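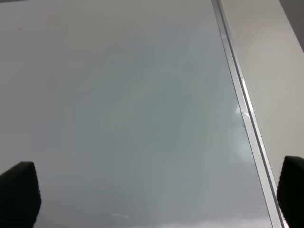
Part 3: Wiping the board with the arm

Parts 1 and 2 covered mounting the arm and writing the homing script. By now the arm should home without complaint and the gripper should open and close from the keyboard. This part gets it to wipe a whiteboard laid flat on the bench. Our build uses a Rovar controller and finger pads ordered from Anano, but the steps apply to any arm that reports joint torque.

You will need:
- a framed whiteboard, face up
- a felt eraser
- four rubber feet for the board
- a straightedge and a dry-erase marker

Step 1. Seat the board

Stick the rubber feet under the corners and push down on each one. Shim any corner that rocks. The frame rail sits higher than the writing surface, so the wiping area has to stop short of it. We keep 22 mm clear on every side.

Step 2. Find the surface

Touch the closed fingers to the board at 9 points, three rows of three, and record the height at each. Go down at the slowest speed the controller allows and stop at the first rise in torque. Fit a plane to the points. If one reading is far off the plane, take it again before you blame the board.

A wrist camera is a poor way to find the height. The surface is glossy, and the ceiling lights show up in it as bright patches that move when the wrist moves. The rail is easier to pick out and can be used to check the board's angle.

Step 3. Grip the eraser

Close on the top of the eraser, across its narrow side. Set the grip force high enough that you cannot twist the eraser by hand — Yuzhen Tang's first setting let it rotate at every turn of the path. Save the finger width as a named pose.

Step 4. Set the contact height

Lower the eraser until the felt touches, then go down another 2 mm. Check it from the side at board level.
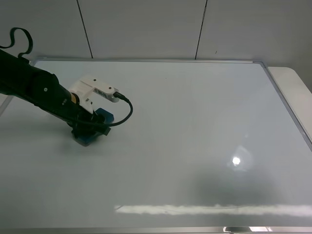

Eraser on the board, slightly tilted in the fingers.

A small tilt can be taken out at the wrist joint. A large one means the grip is off center; open and go back to Step 3.

Step 5. Run the path

Use straight, overlapping passes along the long side, 14 in all for our board. Start at 800 mm per minute. Lift before each turn until you trust the grip, and keep a hand on the stop button for the first full run.

Leave slack in the gripper cable. Jog to all four corners of the wiping area and watch the loop at each one before running the path unattended.

Part 4 adds pen pickup.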